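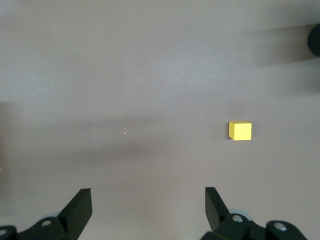 A reader wrote in to ask how to get a small painted cube to come out with sharp edges, as hers always end up rounded over and a little sticky at the corners. Most of that happens before the paint is opened.

What you need
Wood cubes, any size under an inch
Sandpaper, fine and extra fine
Primer, white
Acrylic paint, yellow
Clear matte varnish
A flat tile or a piece of glass

Sanding
Lay the sandpaper face up on the tile and tape it down. Move the cube over the paper, three light strokes per side, then turn it. Do not hold the cube still and rub the paper over it. That is what rounds the edges. Wipe off the dust with a dry cloth.

Priming
Yellow covers poorly on bare wood. Brush on a thin coat of white primer, five sides at once, with the cube sitting on its sixth. Let it dry for 57 minutes or so, then flip it and do the last side. Sand once more with the extra fine paper.

Painting
Put on 2 thin coats of yellow. Brush from the middle of each side out toward the edge and lift off. If paint collects along an edge, pull it away with a dry brush before it sets. The Flikine yellow is warm and fairly thick, so add a few drops of water. Danladi is thinner and may need another coat.

Varnishing
Wait until the next day. Use one coat of varnish on each side. Stand the cubes apart while they dry, or they will stick together.

Storing
Keep finished cubes in a box with a lid, out of the sun. The set for the Gindus sorting game has 69 cubes and fits in a shoebox.

Last updated 6 Oct 2020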